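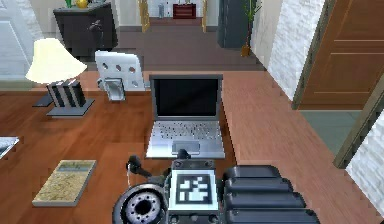

Page 5

Teleop demos for closing a laptop: my arm keeps drifting, is it me or the mapping?

Asked by Lucimara Moura, 25 July 2022

Hi all, I'm pretty new to this, so go easy on me. I'm recording demonstrations in simulation with a handheld controller, and the task is to get a fingertip under the laptop lid and fold it shut. I have 145 demos saved and I'd say a third of them are garbage.

My problem is the approach. I squeeze the clutch, move my hand forward, and the gripper goes forward but also slides a little to the right. If I let go and squeeze again it's fine for a bit, then it starts over. By the time I'm near the touchpad I'm fighting it, and you can see the fight in the recording (lots of little zigzags). I trained on what I had and the policy zigzags too, of course.

I'm using the Lirko plugin with the default scale and the room that comes with the Zutia scene pack. Sitting down, if that matters. Do I fix the mapping and start from scratch, or can I keep some of these?

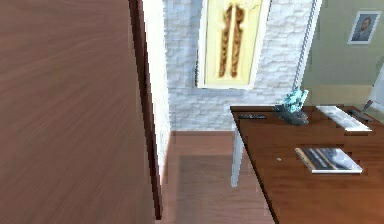 Same room, desk and doorway side.

Answer from Hanna Szulc (accepted)

I had this exact thing last September and I lost a whole weekend to it! My guess is your controller frame and your robot base frame are a few degrees apart. You push "forward" from where your chair is pointing, the arm takes "forward" from its own base, and the longer the push, the more sideways you get. Re-clutching puts your hand back on the target so it feels cured, but the angle is still in there.

What I'd do: start a fresh session, hold the controller level, aim it straight at your monitor and hit recenter. Then drive the gripper along one straight edge of the table with nothing else going on. If it stays on the edge you're good. If it wanders, fix the yaw offset in the settings and try again. I do this every single time I sit down now, even if I only got up for coffee.

Also turn the scale down for the last bit. I use full scale to get over to the laptop and then half for the contact part, and my hands got so much calmer.

As for the old demos, keep the ones where the approach looks clean on replay and toss the rest. I got a better policy from 90 tidy ones than from the 300 I had before (that was a drawer, so your mileage may vary). Vary where you start from, too. If you always come in from the same spot over the desk, it won't know what to do from anywhere else.

Answer from Tomaszewski

Do you need the whole approach by hand? I let a planner do the reaching and only take over for the last stretch. Less tiring. Might not work in your plugin, I've never used it.

Answer from fillamness

following, same issue. smoothing the recorded path helped me a little but then the finger missed the lid half the time so idk

Comment from Lucimara Moura

Hanna, it was the yaw!! I did the table edge test and it wandered off right away. Redoing the bad ones tonight at half scale. Where do you save the offset so it sticks between sessions? Mine resets whenever I reload the scene.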